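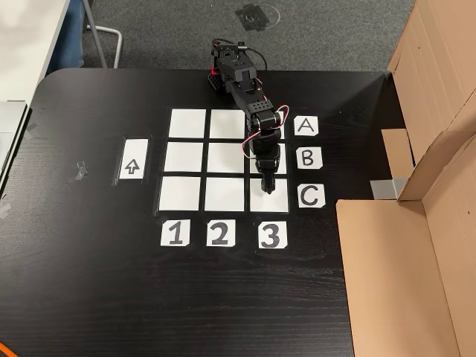 Arm over the board, seen across the letter and number cards. No piece in play.

Search datasets, models, files

# durkach-grid-place

Short pick-and-place recordings on a nine-square paper board. One arm, one small black piece, nine target squares. The set was recorded for Durkach, a small policy trained by imitation, and is released so that the results in the Savville notes can be repeated.

Version 2, May. Version 1 used a different start sheet and should not be mixed with this one.

## Summary

- Episodes: 3,313
- Control rate: 20 steps per second
- Longest episode allowed: 400 steps
- Recording sessions: 26
- Language field: one short instruction per episode
- Licence: see LICENCE.txt

## Task

The piece starts on the white sheet with the printed arrow. The instruction names a square by letter and number, for example "put the piece on B2". The arm has to pick the piece up, carry it to the named square, let go and move clear. Letters A to C name the columns and numbers 1 to 3 name the rows.

The cards can be laid out in two ways. In the first, letters run along one side of the board and numbers along another, as in the layout used for most sessions. In the second, letters and numbers change places. The field `layout` gives which one was used. Do not guess it from the episode number – the order was shuffled before export.

Square names are always stored in `target` as letter then number, whatever the layout. The raw instruction text is kept as typed, so you will find "b2", "B 2" and "square B2". A cleaned copy is in `instruction_norm`.
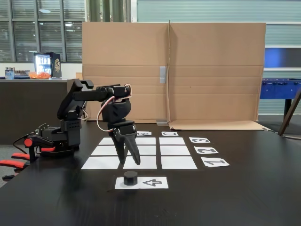

Fingers above the board; hexagonal block on the start sheet, left of the arrow.

## Board and table

The board is nine white paper rectangles set three by three on a dark tabletop, with a strip of table showing between neighbours. The paper was replaced when it curled or picked up marks. Each change is logged in `board_log.csv` with the session number. Small shifts in position between sessions are real and have been left in.

The board has no raised edges. A piece that lands across a gap is scored by its centre. If the centre is over the gap itself, the episode is marked `unclear` and left out of the default split.

Backgrounds were not cleared for recording. Cardboard stands behind the board in some views, and furniture and windows are visible past it. Light through the blinds changes over a session. We made no attempt to correct for this, and exposure was locked at the start of each session only.

## Collection

Every episode was driven by hand with the Kedico leader arm. Nothing in this release was produced by a trained policy. The operator read the target from a screen, placed the piece on the start sheet, and pressed the pedal to begin. A second press ended the episode.

Targets were drawn at random from the nine squares without regard to the previous draw. Counts per square are therefore uneven. Corner squares far from the base are slower to reach and have a higher share of failed attempts.

Failures were kept. Dropped pieces, wrong squares and time-outs all carry a label in `outcome`:

- `ok`: piece centred on the named square, arm clear
- `wrong_square`: piece on the board, not on the named square
- `off_board`: piece on the table or lost
- `timeout`: limit reached
- `unclear`: see above

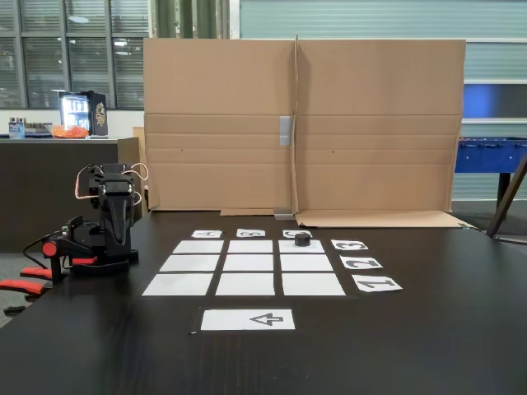 Labels were set by the operator straight after each episode and checked later from video by a second person. Where the two disagreed, the second label was used and the first is kept in `outcome_first`.

## Files

 data/ joint positions, commands, gripper value
 video/ one file per camera per episode
 meta/ targets, layout, outcome, session
 board_log.csv
 splits.json

Joint values are in degrees, gripper value from 0 (closed) to 1 (open). Timestamps come from the control computer. Video runs slightly behind – roughly one step – and has not been shifted.

## Known problems

Camera names were swapped for part of session 11. Fixed in `meta/`, not in the file names.

The Fiore converter drops the `layout` field. Copy it across by hand or the second layout will be read as errors.

Gripper values below 0.05 are noisy and should be treated as closed.

## Splits

The default split holds out whole sessions. A random split by episode is also given, but scores on it run high and should not be compared with those in the notes.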